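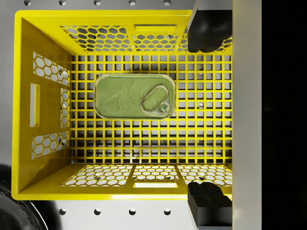
Fig. 4. Simulated gripper view, fingers open over the yellow crate.

4. Recording a demonstration by remote control

1. Load the Barneck tabletop layout and reset the arm.
2. Switch to the gripper view. Treat it as a guide to alignment and nothing more. It is a poor judge of height.
3. Bring the open fingers down slowly over the item.
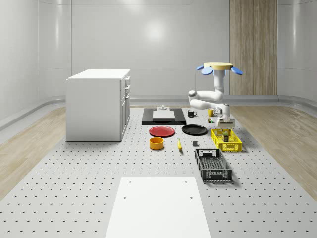
4. Check the room view before closing. If the two views disagree, believe the room view.
5. Close, lift, and press Save only after the item has been set down.

Caution: "Saved" means a file was written. It does not mean the demonstration was any good.
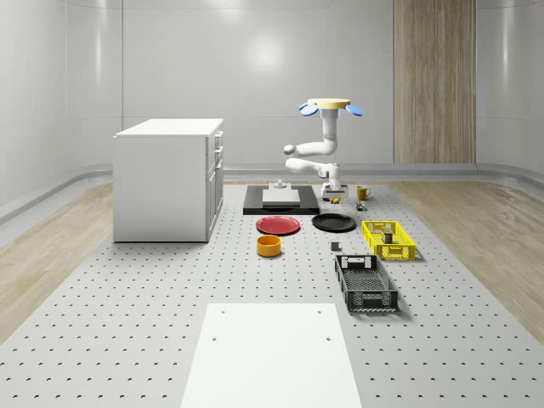

6. Play back every run. Our Medina set came to 485 runs, and we kept 393. Keeping the rest would have made a bigger number and a worse robot.

Note: The auto-grade button is still a guess. Do not skip step 6 on its say-so.

Revised 30 June 2018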